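ok laundry thread, because I have opinions now

context: moved to Clorkmont in January, no dresser yet, everything lives in one crate. so folding matters all of a sudden

white tees are the worst. every crease shows
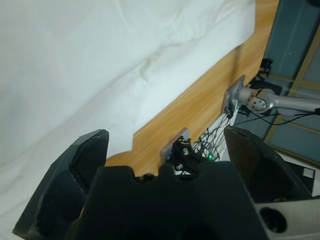
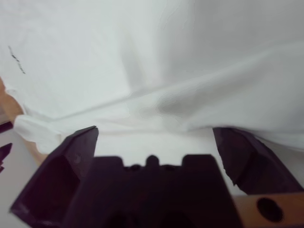
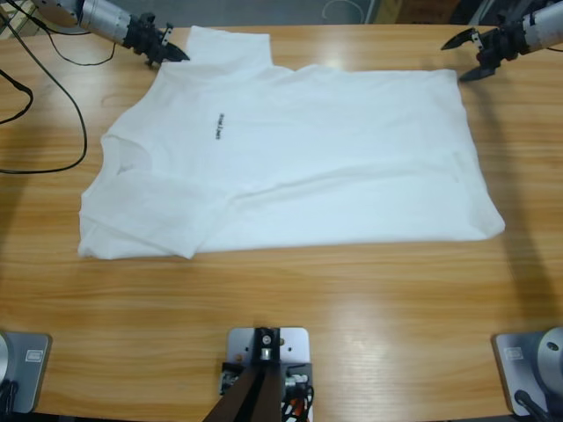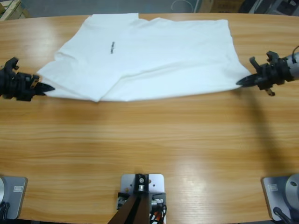

My whole problem was speed. I'd grab a shirt, fold in the air against my chest, chuck it in the crate, and by morning it looked slept in. So now it goes on a table, flat, every time. Sideways is best, collar to the left like in the third one, becuase then the hem is right by my good hand and I can pull it straight. Sort the sleeves before anything else - that lower one folded down along the body will leave a ridge if you just fold over it. Same with the diagonal fold in the last one, smooth it out toward the side, not toward the middle

then sides in, bottom up, done. 19 seconds when I'm awake. slower before coffee

Haris Georgiev swears by rolling. tried it for a week, collars went weird. sorry Haris

also print goes INSIDE the fold. small chest prints crack if they rub on stuff, lost a good Tuncer shirt that way

someone asked about ironing. no. hang it in the bathroom, take a shower

folding board question: had one from Wostia, it slid all over the place, gave it away. table is fine. wipe it first tho, crumbs on white cotton, ask me how I know

did almost 200 shirts for the Tirkton fun run and my back still hurts. get a HIGH table

socks thread some other time, I dont have it in me tonight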